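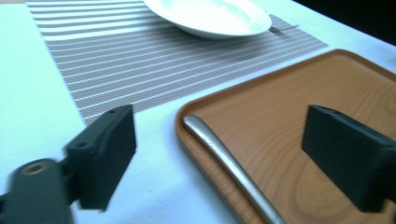 A pause is a pause, one comment on the earlier draft ran, and goats pause all day long, so why call some of these freezing and the rest standing? Fair point. The earlier draft did not give a cutoff. This section does, and sets out how posture, direction and place were scored before any bout was let into the analysis.

3.2 Scoring of freezing bouts

Material: 102 clips from the two goat herds, Inwood (hill pasture, unfenced on the north side) and Junditz (walled, with a track running past). Clips were cut by hand from longer recordings and loaded into Lendeo, stepped one frame at a time where needed. A bout starts when all four feet are still, or three still and one lifted, and chewing stops. Chewing is the thing. A goat that stands and keeps chewing is standing. A goat that stands, stops chewing and has both ears forward or split is freezing, as long as it holds for 2 seconds. Shorter than that goes down as a check and is dropped from the tables, though we kept the raw rows.

Total after dropping checks: 2260 bouts. Kids under one season not included. Kids freeze when the mother freezes, mostly, and following is a separate question (see 3.4).

Ears were scored left and right seperately. Forward, side, back, or not visible. Tail up, tail down, tail moving. Stamping got its own column after the first pass because it came up far more at Junditz than expected, nearly always from older females, nearly always front left or front right and then a snort. Snort not scored where the wind was bad.

3.3 Direction and place 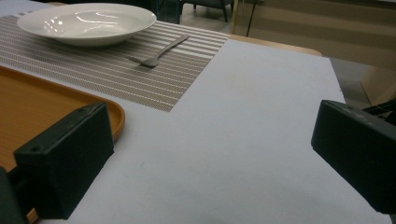
Body direction was scored on the screen and converted to compass later, using the landmark list for each site. The scorer draws one line, rump to nose, and ignores the head if it is turned. Eight sectors only. Finer than that and the repeat scoring fell apart. Rule for which end is which: the arrow goes to the end that meets the thing, the nose end. Treat the fork in Figure 2 as the animal, tines as nose and handle as rump, and the line runs from upper right down to lower left, so it goes in as lower left, never as upper right. Sounds trivial. It was the most common mistake in the first week of scoring, on animals seen far off where rump and nose look much alike, and every clip from that week was redone.

Head direction was then scored as a turn off the body line: none, slight, full. A full turn with body line unchanged is the classic look-back, and it is the one posture where we are fairly sure the animal already had a route picked. Goats that froze with a full head turn left along the body line in most cases, at both sites. Goats that froze with no turn went any which way.

Distance to the disturbance was taken from the site map where the source was known (walker, dog, vehicle). Anything past 900 meters was entered as no known source. Probably too generous, a barking dog carries further than that across the Inwood slope in the early morning, but we needed a line somewhere.

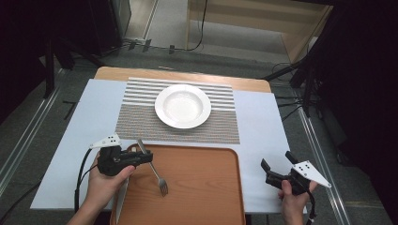 Place was harder than direction. Each site was split into ground types, open grass, scrub, rock, and the edges between them are not clean, so animals end up on the line all the time. First version of the rule gave the bout to whichever type held the front feet. That made scrub look much riskier than it is, because goats coming out of scrub stop with front feet out and the rest still in. Second version, used here, adds an "across" category and takes the whole body. The plate in Figure 3 would be an across: part of it is over the banded part of the mat and part over the finer speckled weave, and no amount of arguing about the middle of the plate makes it one or the other. Across bouts were analyzed on there own and not shared out between the neighboring types. Shadow was ignored completely, after a bad afternoon of trying to use it.

Repeat scoring: a share of clips from each site went back to the same scorer, blind, with file names scrambled by Lendeo. Agreement good on start of bout, ears, body direction. Weaker on end of bout. Weakest on slight versus no head turn, so these are merged in all models below. We also ran the posture columns through the Oddsson scale for comparison with earlier sheep work, but the scale has no place for a lifted foot and those bouts had to be left blank. Lifted foot is common in goats. Results under the Oddsson scale are in the supplement and should be read with that in mind.

3.4 Following

Who froze first, and who froze next. Only clips with the whole group in view were used, which cuts the Inwood material badly.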